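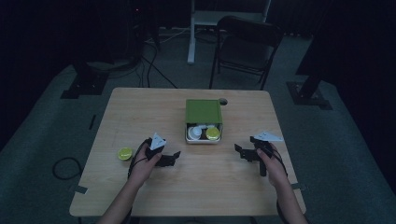

Bat Virus Survey Wins Young Investigator Prize for Esther Kirui

Esther Kirui, a virologist at the Grevby Institute for Infectious Disease, has won this year's Were Prize for her work tracking coronaviruses in fruit bats. The prize goes each year to a scientist in the first ten years of a research career, and this is the first time it has come to Grevby!

Kirui started the survey as a graduate student with one borrowed mist net and a cooler. It now covers 60 roosts, many of them in caves and old farm buildings that take half a day to reach on foot. Her team has collected 1,993 samples so far and found coronavirus genetic material in 292 of them. Most of those viruses are close cousins of ones already known, but a handful sit on a branch of the family tree that had no members at all before she went looking.

What makes the survey so exciting is how long it has run at the same sites. Most bat studies visit a roost once or twice and move on. Kirui's team goes back every season, which lets them watch virus levels rise after the pups are born and drop again a few months later. Health workers in nearby villages already use that calendar to decide when to remind families to cover stored fruit and keep children out of the caves.

"We used to get one snapshot and guess at the rest," Kirui said. "Now I can tell you what a colony will probably look like in January, and most of the time we're close."

Gitau Koech, who heads the field program, said the award belongs partly to the farmers who let the team camp on their land – and who sometimes phone in when a colony moves before the researchers have noticed. Mulugeta Tekleab runs the sequencing side and has cut the wait for results from months to nine days.

The survey's next stage, called Plomum, will add rodents and test blood samples from 500 people who live or work near the roosts. Everyone who takes part will get their own results back, along with a visit from a nurse. Victor Okoth will lead that work, and he is already training interviewers in three languages.

Kirui will give a free public talk in the institute's main hall on Saturday at 2 p.m., with time for questions afterward. School groups are welcome and should call the front desk to save seats.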